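Boxes, Bricks and a Good Pencil: Talking Packing with Rasha Saab

Rasha Saab was on her second coffee when I got to her place in Temville, and she'd already packed 4 orders. She runs Vavow, a little mail-order shop for notebooks and desk bits, and I've wanted to pick her brain about packing ever since my own parcels started coming back squashed (long story, mostly my fault).

So where does she start? "With the table," she said, before I'd even got my pen out. "If there's stuff on the table, the stuff ends up in somebody's parcel. I once mailed a customer my house keys!" They came back ten days later with a very sweet note.

Her rule now is one box and one pencil, and everything else lives on a shelf or on the floor. She likes a white tabletop for it too, as small things show up against it. And she opens the box and looks inside before anything goes in, every single time, even when it's fresh off the pile.

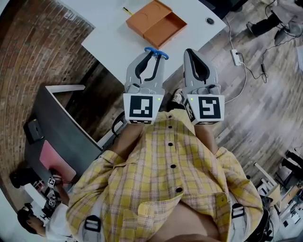
On color, and why brown is boring

Rasha used plain brown cartons for her first 2 years, then switched to colored ones from a supplier called Manurung. I asked if customers care. "Oh, they care! I had 783 orders last September and I swear half the emails were about the box." Orange is her favorite. She says you can spot it across any room, brick walls and clutter and all, and people hang on to it for pencils or receipts afterward.

She pays a bit extra for a lid that's attached. "A loose lid wanders off. You turn around and it's under a chair."

The pencil, though? I had to ask. She writes the order number inside the lid, lightly, so she can rub it out if she grabs the wrong size. Pens are banned from her table completely, after what she'll only call the Urden order.

My last question was about cables, because mine are a disaster. She laughed for a good while. "Keep them off the tabletop and I'm happy. What goes on down on the floor is between you and the vacuum cleaner."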